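Home Shop Gloves Training Gloves | Lundar 2101 MMA Sparring Glove

Lundar 2101 MMA Sparring Glove
Sold as a pair. Left and right are not sold separately.

The 2101 is an open-palm sparring glove with more padding over the knuckles than a competition glove. It is made for rounds that mix striking, clinch work and takedowns, where a boxing glove gets in the way and a fight glove is too thin for your partner's face.

The padding is a two-layer foam, firm against the hand and softer on the outside. It runs from the first finger joint back over the knuckles, with a separate piece over the thumb. The palm is open from the base of the fingers to the wrist so you can grip, frame and post on the mat. Finger loops are stitched flat on the inside.

The wrist closes with a double strap. Pull the short inner strap first, then wrap the long one over it. With hand wraps on, most people go up one size. If you sit between sizes and train without wraps, take the smaller one. The foam gives a little over the first 12 sessions.

Details
Outer: synthetic leather
Lining: moisture-resistant fabric
Closure: double hook-and-loop strap
Sizes: S, M, L, XL
Colors: black, gray, red
Use: sparring, pads, light bag work
Not approved for sanctioned bouts

The 2101 replaces the Hiebert glove, which we no longer stock. The cut is the same through the palm. The thumb sits closer to the hand and the strap is longer. If you wore a Hiebert in medium, order a medium.

For heavy bag rounds we suggest the Murno bag glove. Daily bag work flattens the foam in any sparring glove, and then it isn't fit to use on a partner.

Care
Open the straps fully after training and wipe the inside with a damp cloth. Air dry away from direct heat. Do not machine wash. Don't leave the gloves shut in a gym bag overnight. Check the seams at the finger loops now and then, and stop sparring in them if the foam shows through.

Shipping and returns
Orders placed before noon go out the same day, Monday orders included. Unworn gloves can be returned within 20 days. Gyms ordering 6 pairs or more can ask for the club price at checkout. The Usari shin guards can be added to the same club order.

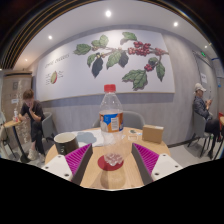
Clifford Campbell writes that he has used his for over six months of sparring and the padding has held up, but the long strap has started to curl at the end. He would buy them again in large, and asks for a half size between large and XL.

Replacement straps are not available for this model at present.

Related: Murno Bag Glove | Usari Shin Guards | Hand Wraps | Mouthguards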